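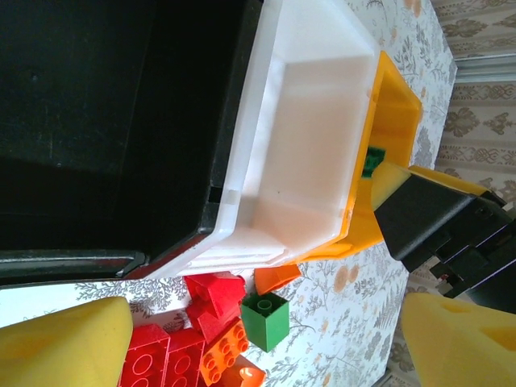 ## Can a machine tidy up yet?

Putting toy bricks away by color is a chore most five-year-olds can manage when pushed. For a robot it is still slow going. Red bricks lie on top of each other, sloped ones don't sit flat, and a bin wall leaves little space for a gripper with foam fingers.

Rania Tarawneh has spent the spring on this kind of work at Tirkemov. Her group logged 1126 pick attempts in April, and almost 800 ended with the brick in the correct bin. Most of the misses came from bricks that were touching. A single brick on open cloth is rarely a problem now.

Speed is the other matter. The median pick took 19 seconds. Hussam Nimri, who runs the packing line at Platbridge, told us he would want that well under five before he tried it on loose parts. He already uses fixed machines for cartons and is happy with them, but mixed bins are still done by hand.

For homes, Tarawneh expects simple sorting on a table first, then laundry much later. She would not give a year.

The group's next round adds soft toys and a deeper bin. Readers who want the full log can ask Nisreen Hourani at the Plomilbridge office.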